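Muthoni Mussa
1/ My grandmother made soup for 134 people once, for a wedding, in a kitchen you could cross in two steps. I think about her every July when the stone fruit comes in and I start telling myself this is the year I learn to cook for a crowd without crying in the pantry.

2/ So, a little thread about feeding a lot of people, for anybody who just said yes to a reunion or a block party and is now lying awake about it. (Hello! I have been you, more than once.)

3/ Start with the soup. I know, it's hot out, but a big mild bean soup forgives everything. Guests come late, it waits. More guests come, you add broth and a bit of salt and go on smiling.

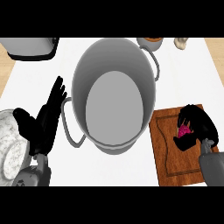 4/ Beans want a long soak, overnight if you can manage it, and then a slow simmer with onion, a couple of bay leaves and more garlic than looks polite. Salt them earlier than your aunt told you to. Mine came out bland for years before I gave in on that.

5/ Halldóra Hedegaard taught me to hold back a ladle or two, mash it well and stir it in at the end. It thickens the whole thing up beautifully and you don't need any flour, so your cousin who can't have it gets a bowl too.

6/ Bread: buy it. I mean this with love. I tried baking 10 loaves the morning of my sister's party and was still in my robe when the first car pulled in.

7/ Cooling leftovers is the part I get fussy about. Split them into shallow containers and get them into the fridge within 2 hours, even if somebody is in the middle of a toast. They'll still be toasting when you get back.

8/ Tomorrow I'll do the peach cobbler, which has its own whole story, mostly about my uncle and a borrowed oven. Tell me what your family makes when everybody comes home, I'd love to hear it!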